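Gekura CL-6 Coolant Tester

The Gekura CL-6 is a handheld refractometer for checking engine coolant in cars and light trucks. It reads the freeze point of ethylene glycol and propylene glycol mixes on separate scales. No batteries are needed.

Why coolant strength matters

Coolant is a blend of glycol, water and corrosion inhibitors. Too much water raises the freeze point and thins out the inhibitors. Too much glycol reduces the amount of heat the mix can carry away from the engine. For most passenger cars the vehicle handbook calls for a mix near half and half -- check the handbook before adding anything.

A refractometer measures glycol content only. It does not show the condition of the inhibitors, so coolant still has to be changed at the interval the car maker gives.

Taking a reading

1. Let the engine cool fully before removing the cap.
2. Wipe the prism and cover plate with a soft cloth.
3. Place two drops of distilled water on the prism, close the plate and turn the screw until the shadow line sits on the water mark.
4. Dry the prism. Draw a small sample from the expansion tank with the pipette.
5. Place two drops on the prism, close the plate and wait 30 seconds.
6. Point the tester at a light source and read the value where the shadow line crosses the correct scale.

Rinse the prism with clean water after each use. Coolant is poisonous to people and pets; wipe up spills at once.

Specifications

Part number: 1249-CL
Scales: ethylene glycol, propylene glycol
Sample size: two drops
Temperature compensation: automatic
Body: aluminum with rubber grip
Supplied with: pipette, screwdriver, cloth, hard case 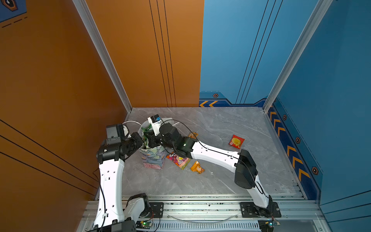

Ordering and stock

The CL-6 ships from the Wivard warehouse in cartons of 13. Single units are sold through parts counters. Replacement cover plates and pipettes are stocked separately -- quote the part number when ordering.

Related items

Gekura Brake Fluid Tester
Wivard Radiator Pressure Kit
Collado Spill-Free Funnel Set
Skultard Hose Clamp Pliers
Skultard 800 Drain Pan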